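Week 8 - Automation in the laundry room: who does what afterwards

Notes for Thursday group. Typed up fast from my own scribbles, so check names against the reading list before you cite anything. Slides to follow.

Recap from last time

Automation rarely takes a job whole. It takes tasks. A job is a bundle, some bits come out easily and some don't, and what's left over gets bundled up again by somebody (usually a manager, sometimes the workers themselves when the manager isn't looking). Keep hold of that, it's most of the essay question.

Two things to watch in any case study:
- which tasks went first, and why those
- what happened to pay grades and breaks

Case: Durkthorpe

Commercial laundry, contract work. Care homes, two hotels, a student hall. 156 staff on the books when the study began, mostly women, a lot of part-time contracts. Big machines there for decades already: tunnel washers, ironers, a folding line for flat sheets. So "automation arrives" is the wrong story for this place. Flat linen was automated before most of the current staff started.

What stayed by hand: residents' own clothes. Every item belongs to a named person. Comes in small mesh bags, gets washed in the bag, comes out in the bag, someone opens it, checks it, folds, closes, puts it on the right trolley. 2936 bags in the study month (September). The firm calls this "personals". Staff call it bags.

Nemov is the name of the trial. Two-armed bench system, sits at a table where a sorter would stand. Supplied through Trujillo, who also did the training. Histivine is the scheduling software that came with it, seperate contract. Don't mix the two up, last year half of you did.

Why the zip is the hard part

Lifting a sheet: large, flat, same every time. Bag: soft, slumps, never the same shape twice. The zip pull is tiny and might be anywhere round the rim. A person finds it by feel without looking. A gripper has to see it or be told, then get both fingertips either side of it, then pull along a curve while the fabric moves about.

Look at how much has to go right before anything even opens. The fingers have to come down to a pull that small, with printed mesh right behind it and a bit of piping running past. Patterned fabric is its own problem for vision, lots of edges that mean nothing. 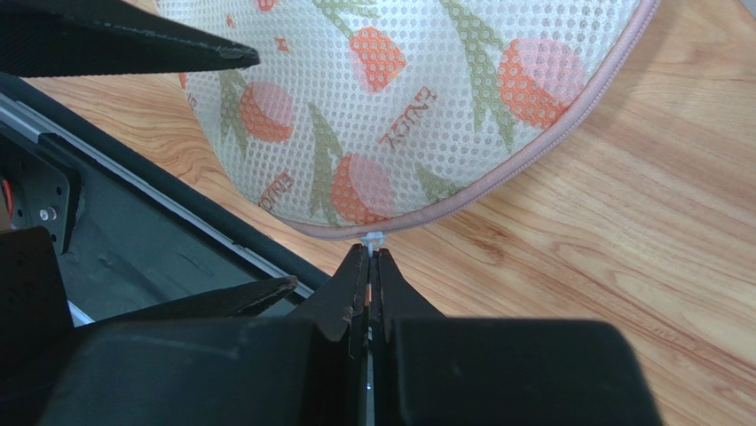
Adjoa Fiadzo said that opening the bag was never what made the work tiring, it was standing, and the trial had kept the standing and taken away the bit where you could chat. She'd asked for a stool in the first week. The answer was that the bench height was set for the machine.

Worth stopping on. Bench height. Nobody sat down and decided that workers should stand longer. The table was specified for arm reach, and the people fitted in round it. Compare with the typing pool reading, week 3, same pattern.

Where the tasks went

Before: one person, whole bag, start to finish. Open, check pockets, check label, fold, close, trolley.

During trial: machine attempts open and close. Person does pockets, label, fold. Person also does anything the machine gives up on. That last one wasn't in anybody's job description. Interviewees called it "catching". Catching means you can't settle into your own pace, you wait for the light, then you hurry.

902 bags went to catching in the study month. Don't just turn that into a failure rate and move on, it tells you about the machine and very little about the day. Ask when they came. According to the shift logs they bunched up, mostly after the 2 pm delivery when the bags were stuffed fullest. So long dull stretch, then a rush. Some people said the dull stretch was worse.

Histivine then counted catches per person per shift. It was meant for planning cover. Supervisors began reading it out at handover. You can guess how that went down.

Skill and who gets credit

Old hands knew things the system had no box for. Which care home overfills. Which labels wash off. Whose cardigan always ends up in someone else's bag. Adwoa Mahama kept a list of these on the inside of a cupboard door and the trial team photographed it, typed it up and put it in the setup notes. She got a thank you. No regrading.

Union position: writing down what you know so a machine can use it is training work and should be paid as training work. Firm's position: it's ordinary co-operation. Neither side had moved when the fieldwork ended.

I lean towards the union on this but you're free to argue the other way, the firm's case isn't silly. If every tip passed to a colleague is paid training then what isn't?

Any upside?

Yes, put it in your essays or you'll lose marks for balance. Wrist pain reports dropped among those on the bench. Three people moved to a machine-minder role, better hourly rate, day shifts. Small zips done all day are bad for thumbs, everybody agreed on that including the ones who wanted the thing gone.

But: minder posts were full-time only. Most sorters were part-time for childcare reasons. So the better job existed and most of them couldnt take it. That's a contract decision, it has nothing to do with robotics.

For Thursday

Read the Durkthorpe interview extracts (library folder, not the one on the old site). Pick one task from a job you've actually done. Write down:

1. what your hands do
2. what you know that isn't written anywhere
3. what would be left of the shift if the task went

One page, handwriting fine. Bring it with you, we'll swap in pairs. Group B is in the upstairs room again, the radiator's still broken so bring a jumper.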